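Atelier Cernard : le poste de démontage, un an après

L'atelier Cernard remet en état des ordinateurs de bureau pour des collectivités et des écoles. Depuis décembre, une partie du démontage passe par un bras robotisé, installé avec l'aide de la société Frandsen. Le poste s'appelle Brindulach dans nos plannings, du nom de l'ancien local. Six personnes travaillent dans l'équipe, deux d'entre elles suivent le poste à tour de rôle. Les vues de cette page montrent le travail sur des tours ouvertes. Page mise à jour le 26 septembre 2026.
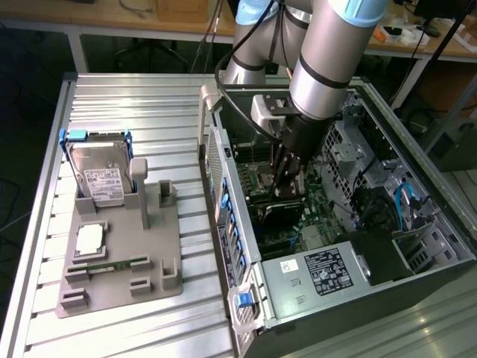

La pince descendue dans le boîtier, près de la carte d'extension. À gauche, le disque dur dans son support bleu, le processeur et une barrette de mémoire sur le plateau gris.
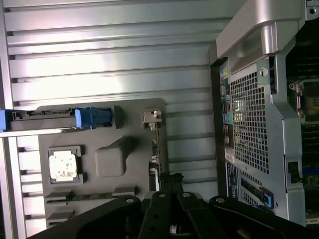 Le plateau vu depuis la pince, avec le logement carré du processeur. À droite, la poignée et la grille d'aération de la tour. 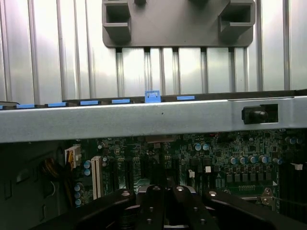

Les loquets bleus au-dessus de la carte mère. L'un d'eux est relevé.
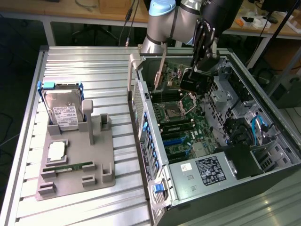 Une pièce en plastique noir tenue au-dessus de la carte mère. Le cadre du processeur est ouvert.

Avant, chacun démontait ses machines de bout en bout, penché sur l'établi. Les poignets souffraient, surtout en fin de série. Aujourd'hui le bras prend les gestes répétés et l'équipe garde le diagnostic, le nettoyage, les essais et tout ce qui sort de l'ordinaire : vis abîmées, câbles collés, modèles jamais vus. Nous avons traité 1465 tours depuis la mise en service.

Tout n'est pas plus simple. Le bras est lent sur les petits connecteurs et il faut reprendre les réglages à chaque nouveau modèle de boîtier. Grethe Østergaard, responsable de l'atelier, a passé 70 heures à apprendre la programmation — sur son temps de travail, c'était la condition posée par l'équipe. Aucun poste n'a été supprimé. En revanche les journées ont changé : on marche plus, on parle moins à son voisin d'établi, et certains regrettent de ne plus suivre une machine du début à la fin.

Les barrettes et les disques triés partent ensuite chez Flostora, qui s'occupe de l'effacement et de la revente. Les boîtiers vides restent chez nous jusqu'au ramassage.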